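Skadside shared workshop, robot build night — August minutes, typed up by me because I had the laptop open anyway.

Started at 7, and we still hadn't agreed on the order of things by quarter past, so I just went down the list.

## Last month's leftovers

- The mount bracket got reprinted and everyone's happy with it (I'm happiest, it was my bracket).
- Fuse holder: still not ordered. Carried over again!
- We're keeping the name Briltero for the build. The vote wasn't close.

## Money

The kitty stands at $399 after the last round of fasteners. A spare servo from Dridadier is $65 and we argued about that for far too long — in the end we said yes to one, and we'll look at a second when dues come in. I asked for $29 for cable sleeve and strain reliefs and got it without a fight, which surprised me.

## Wiring and gripper

This took up most of the evening. I want the thin wires at the gripper tied back before we do any long moves, and most people agreed, though there was a camp for leaving them slack until the wrist limits are settled. We met in the middle: a loose tie now, proper sleeve later. The thick cable keeps its own route and doesn't get bundled with the small stuff.

Pick-up tests come next. We'll begin with the eraser off the chair seat — soft, light, and no harm done if it gets squeezed — and then go on to the markers, one at a time. I'd like a slow approach speed for all of it, please, and a hand near the stop button.
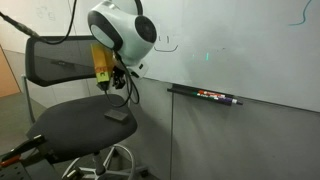

## To do before next time

- Me: order the servo, the sleeve and (finally) that fuse holder.
- Whoever opens up first: check the clamp screws on the pegboard.
- Everyone: read the Escobedo build notes on wrist limits so we can settle that argument.
- Bring snacks, we ran out early.

Wrapped up at 9:40 pm. Same room next month.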